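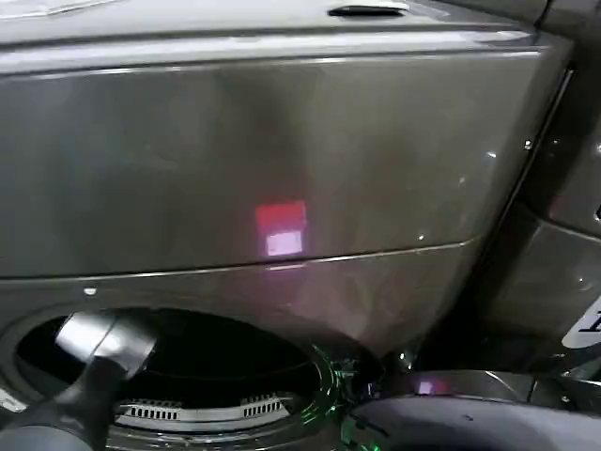

Glossy front panel of a dark grey appliance, seen close up.

Clelville Public Library Releases First Part of Padent Binders' Label Collection

The Clelville Public Library has released 458 records from the Padent Collection of binders' and booksellers' labels through its online archives. The records went live in September and can be searched without an account. Each one has a scan of the front of the label and, where the back carries printing, writing or adhesive residue, a scan of the back as well.

Binders' labels, also called tickets, are small printed or embossed slips pasted inside the cover of a book to identify the shop that bound or sold it. They are often confused with bookplates, which identify the owner. Most library catalogs mention them only in a copy note, if they mention them at all, and such notes are rarely indexed.

The Padent Collection holds almost 3000 labels, mounted on album leaves and stored in 36 boxes. The leaves were arranged by the collector according to the color of the paper, a system that has been kept for the physical storage. The online version does not follow it. Records are sorted by the name of the firm, then by street address, then by shelf number.

Waltraud Lanz, metadata librarian at Clelville, said the address was the most useful single field in the record. "A firm may use the same name for two generations, but it moves," Lanz said. "If we have the address and a city directory, we can usually date the label to within a few years. The typeface alone won't do that."

The record format uses nine fields: firm name, trade, address, city, printing method, shape, dimensions, inscription and shelf number. Dimensions are given in millimeters, height before width. For oval and shield-shaped labels the measurement is taken at the widest points. The inscription is transcribed in full, with line breaks shown by a vertical bar and the original spelling kept. Abbreviations are not expanded.

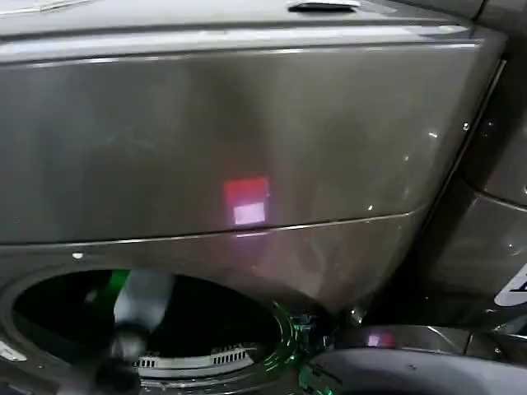
Embossed labels caused the most delay. Blind-stamped examples, which have no ink, did not read clearly under the flat lighting used for the rest of the collection and had to be scanned again with light from one side. Both versions have been kept in the record, with the side-lit scan shown first. Gold-stamped labels on dark paper are shown in one version only.

The largest group from a single firm in this release belongs to the Wallner bindery, whose labels appear in several sizes and under more than one address. Variants that differ only in punctuation have been given separate records and linked to one another. Lanz said the library had considered merging them but decided against it after finding that a missing period after the street name matched a change of printer.

The records are held in Bravura, the repository system the library already uses for its maps and local photographs. Search results can be limited by trade, city and shape. A download of the full record set as a plain text table is available from the collection page. Image files are offered in two sizes, and the larger one is suitable for print.

The next release will cover labels from stationers and circulating libraries. No date has been set. Corrections to firm names or addresses may be sent to the library through the form at the foot of each record and should quote the shelf number. The original leaves can be seen in the reading room by appointment.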